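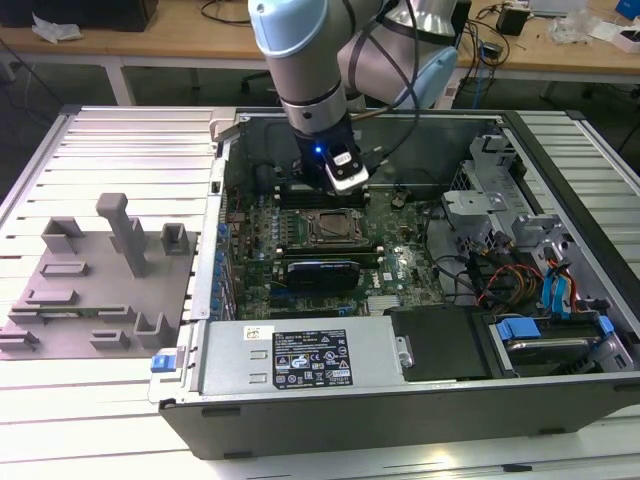
A desktop tower on its side with the cover off.

Old Desktops: Your Questions, Answered Again
29 September 2022
By Zodwa Van der Merwe
Print | E-mail

Every fall I get the same letters about the same beige or black box under the same desk. I've put the replies in one place so I can go back to ignoring my inbox with a clear conscience. Last updated when I got tired of the March version, which had a whole section on floppy drives and one reader.

My computer is slow. Is it dying?

Probably it's just full. Look at what starts up when you log in. I did this on my brother-in-law's machine and found three programs whose only job was to check for updates to each other. Turn off whatever you don't recognize, one at a time, and restart after each. If the printer stops working, you have learned what that one was.

If it's still slow and it has an old spinning hard drive, swap in a solid state drive. I paid $44 for my last one and it made more difference than the entire computer I'd been planning to buy.

Do I need more memory?

If you keep a browser open with a tab for every thought you've had since spring, yes. Check what type your board takes before you order. The different generations have the notch in different places, and pushing harder does not move the notch.

How often should I clean the inside?

Once a year, or twice if you own a cat. Shut it down, unplug it, take it outside, and use canned air in short bursts. Hold the fan blades still with a finger while you do it. Please don't use the vacuum cleaner. I know it's right there.

I took the side panel off and now I'm scared. What can I touch?

Most of it, if you go slowly. Touch bare metal on the case before you reach in, so any static goes there first. Lay the tower flat so you aren't holding a flashlight in your teeth and fighting gravity as well. Cards and memory come out when you release their catches. If something won't come out, there is a catch you haven't found,

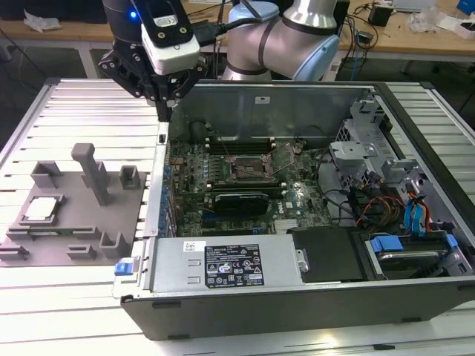 and it will be on the side you can't see. Put the screws in a saucer. Do not put the saucer on the arm of the couch.

The one part I'd ask you to leave alone without a good reason is the processor. Some kinds sit on a bed of very fine contacts, and a bent one can finish off the board. If you do have a good reason, buy fresh thermal paste first. Finding out at nine at night that the tube from six years ago has turned to chalk is a poor way to spend an evening.

The shop says it isn't worth fixing. Are they right?

Sometimes. Ask what the part costs and what the labor costs, as separate numbers. The woman at my counter at Kolev, Paraskevi Lazaridis, once talked me out of a repair she could have charged me for, and I've been sending her customers ever since. If they won't give you the two numbers, take the thing home.

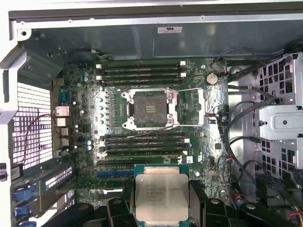 SELLING, GIVING AND GETTING RID

What is my old machine worth?

Less than you think. I'm sorry. You may remember paying $2,000 for it, and the buyer does not share this memory. Look up what the same model has sold for, skip what people are asking, and knock off a little for the missing panel screw. Workstations and game machines hold up best. A plain office tower may only be worth the pleasure of having the floor back.

Can I sell it in parts?

You can. It brings in more money and takes over your dining table. Graphics cards and memory go quickly. Cases never go at all. I still have one from a clear-out two apartments ago and it has become a sort of plant stand.

Do I have to wipe the drive?

Yes. Dragging your tax folder to the trash doesn't count. Use the full reset that removes everything, and pick the slow option. If the drive won't start up well enough to wipe, take it out and keep it. It's the size of a paperback and asks for very little.

Will a school want it?

Call before you load the car. Most schools want machines of the same kind, recent enough to run current software, and yours is one of a kind in the unhelpful sense. Smaller clubs and repair groups are often less fussy.

Can I put it out with the garbage?

In many places that's against the rules, so check with your city or county. Most have a drop-off day or a depot. Bring the monitor too, and the bag of cables. You know the one.
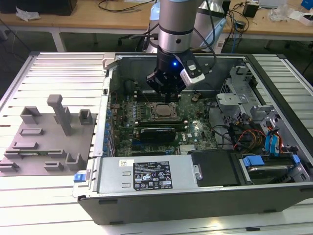 Zodwa Van der Merwe

A few leftovers that didn't fit under any heading.

Should I leave it on all night? I turn mine off. People who leave theirs on have reasons and will tell you them.

What's the small round battery on the board for? It keeps the clock going. If your computer believes it's a year you'd prefer to forget, replace the battery.

Do you make house calls? No.

Print | E-mail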